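5. Winter shutdown and storage (Pellex 848 sprinkler timer)

This section replaces the shutdown page in the printed leaflet. The leaflet says the timer can stay outdoors all year. We at Divodside Garden Supply have seen enough cracked inlets come back over the counter in spring to doubt it, and we suggest you bring it in.

Before you start

Check the forecast yourself. The Zou app has a frost alert, but it uses a regional forecast and knows nothing about the cold corner behind your garage. Treat the alert as a late reminder. In most yards September is a good month to do this, even if the app still shows a full watering schedule.

Write your schedule down on paper. The app claims to keep it when the timer is off. Sometimes it does. After a phone change it may not, and retyping 9 zones from memory is a poor way to spend a spring morning.

Shutting down

1. In the app, set every zone to Off. Do not use the Vacation button, which only pauses the schedule and will start it again by itself.

2. Close the outdoor faucet by hand. The timer's own valve is not a shutoff, whatever the box says.

3. Press and hold Manual until the light blinks, then let each zone run until nothing more comes out.

4. Unscrew the hoses from the outlets, then unscrew the timer from the faucet. Hand pressure should be enough. If it isn't, hold the inlet collar with a wrench and turn gently. Do not grip the plastic body.

CAUTION: Never blow out the timer with an air compressor. There are videos recommending this. The diaphragm inside is thin, and a torn one is not covered by the warranty.

5. Take out the batteries. "Leak-proof" on the label is a promise from the battery company, and it won't clean your contacts for you.

6. Tip the timer with the inlet facing down and shake it a few times. Leave it on a towel indoors overnight with the battery door open.

7. Pull the filter screen out of the inlet and rinse it. If it is torn or has gone stiff, replace it. The Zelix screen in the 21 mm size fits. It costs less than the Pellex one and we have yet to find a difference.

NOTE: The light may come on for up to 5 seconds after the batteries are out. This is normal.

Sensor

The rain sensor comes in too. Unclip it from the bracket and leave the bracket on the wall. Wipe the top with a damp cloth. Skip the silicone spray sold as a "sensor conditioner." It leaves a film, and we can't find anyone who can explain what it is supposed to condition.

Storage

Keep the timer, sensor, and filter somewhere that stays above freezing. A heated basement or a hall closet is fine. An unheated shed is no better than the faucet. A small cardboard box will do, and the padded Pellex storage case adds very little to it apart from the price. Store the batteries separately and put your paper schedule in with the timer.

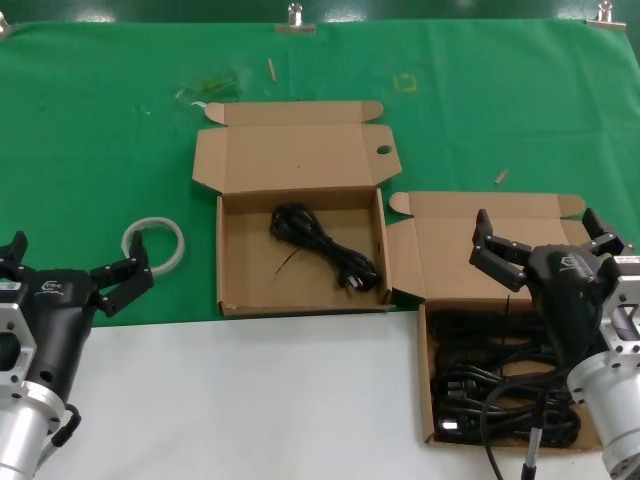 Leave the outdoor faucet closed until the last frost has passed, and check the hose washers before you put anything back on it.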